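4.2 Storage on the wall and on the bench

Participants in the Kiltdale workshops were asked where each hand tool belonged when work stopped. Of the 162 placements recorded, most went to a hook or holder on the pegboard. Tools in frequent use – scissors and pliers above all – were more often left on the tabletop, within reach of the next task.

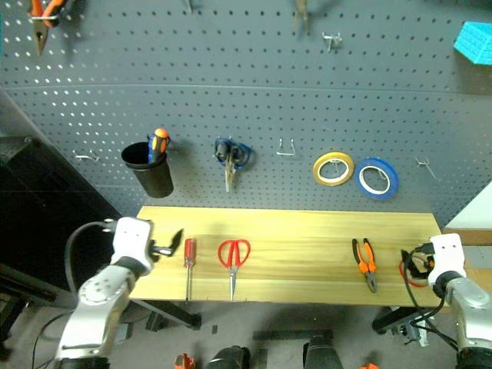
Figure 4. Pegboard with hand tools and rolls of tape; a screwdriver, scissors and pliers on the tabletop.

One respondent from the Grullusen workshop objected that a hook only helps if everyone agrees what hangs on it, and said that unmarked hooks filled up with whatever was nearest.

We coded a tool as "put away" only when it hung from the board or stood in a holder. Tools set down in a row on the bench were coded separately, as "laid out". The two coders disagreed in five cases, all of them involving tape, and these were settled by discussion before the February session.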